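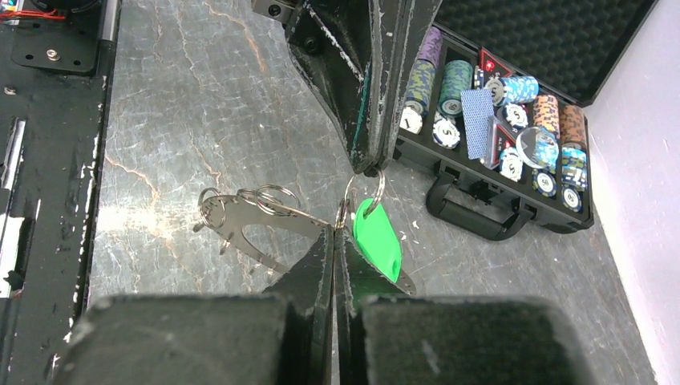 Flat steel keychain tool with split rings and a green tag.

Keychain multi-tool

A keychain multi-tool is a thin metal plate that lives with your keys, and I'm very fond of them! Mine is a Brarell (bought one November, still going) and it opens bottles beautifully.

Split rings

Rings let you hang on tags and other bits. I'd stop at 3 myself, but plenty of people carry more.

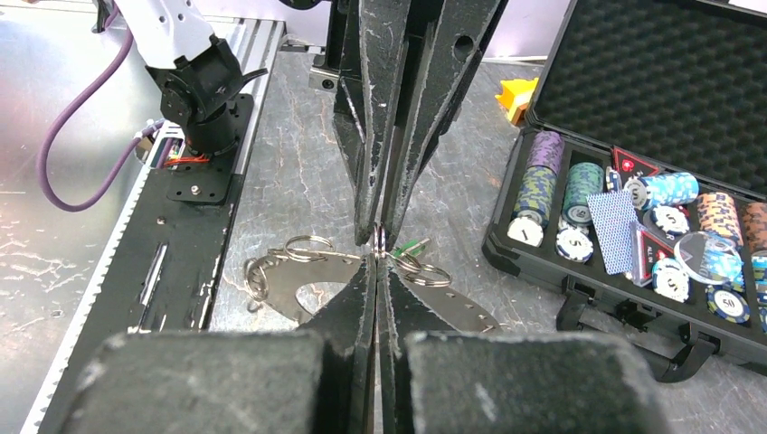 Poker cases

A hard case with a foam-lined lid keeps chips in coloured rows, with room for cards. Big ones hold 1,000, far too heavy for my shelf.

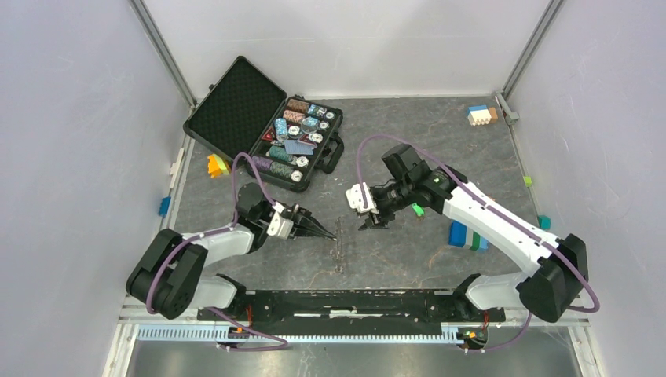 See also

Bottle opener
Key tag
Toy blocks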